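Teaching by hand at Plevbridge

Gallery, 26 May 2021

Plevbridge has been recording hand-led demonstrations since the spring. A person holds the gripper, does the task at normal speed, and the recording is used later to train the arm. The first set has 304 demonstrations, most of them cup and tray tasks. Renato Farías planned the sessions and Gisela Sosa checked the recordings each evening.

Before each session the operator goes through the same short routine — battery, storage, fingers, marker board. It takes 5 minutes if nothing needs changing. Recordings where the view was lost for more than a moment are thrown out, and 37 went that way in the first set.

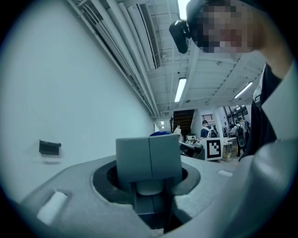 View from the hand-held gripper, with the operator leaning in close. The marker board stands on the table in the room at the end of the corridor.

Operators work in pairs and swap when the wrist gets tired. Rocío Aravena prefers a slow, steady approach to the object, while Damián Saavedra works faster and repeats more often. Both styles are kept in the set, as the arm copes better when it has seen more than one way of doing a thing.

Remote control was tried for the same tasks. It gave cleaner joint readings but took far longer for each attempt, and new operators found it hard to judge depth on the screen. We still use it for anything too heavy to lead by hand.

The next round is planned for June at the Sernville site, with Santino Rivadeneira in charge. The aim is 2,000 demonstrations by the end of it, including drawers and door handles. More pictures will be added to this page once that work has started.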